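Storing Less in a Small Refrigerator

The storage planner at Lolletti works mostly on kitchens with one small refrigerator and little counter. Her first question to a client is about the door.

"People load the door last and heaviest," she said. "On a small unit that pulls on the hinge, and after a few years the gasket stops sealing along one side."

Her method starts with clearing a surface large enough to take everything out at once. She prefers a folding table to the counter, set up before the refrigerator is opened. Items are grouped by height. Bottles go back in the door, short ones in the lower compartment. Bowls and pans go on a shelf, where they can be seen from standing height.

Height off the floor is the second point. A small refrigerator on a tiled floor can be raised on bricks, she said, provided the stack is level and all four feet bear on it. "Check it with the door open and loaded. A unit that is level when shut can still lean."

She puts the limit for a door compartment at four or five small bottles. The crisper drawer is kept for produce only. Lids are stored with their containers, and she discourages using the top of the unit as a shelf.

The refrigerator and the folding table: 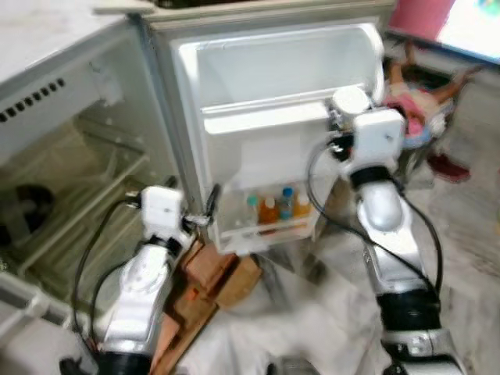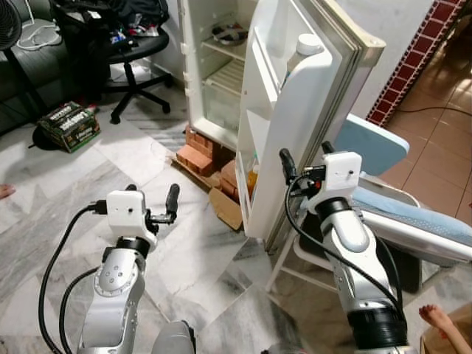
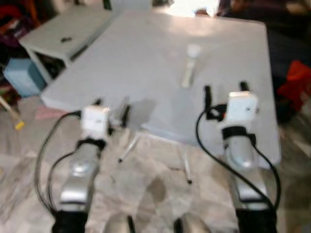

Asked how long a full sort takes, she gave 60 minutes for a small unit, with 22 of those spent on the door. Her notes for Lolletti cover 1,349 kitchens, most of them rented. The common fault in her records is a vent blocked by a tall container pushed to the back.

"Leave a hand's width in front of the vent," she said. "Then wipe the gasket with warm water and close the door on a strip of paper. If the paper slides out freely, the seal needs attention before anything goes back in."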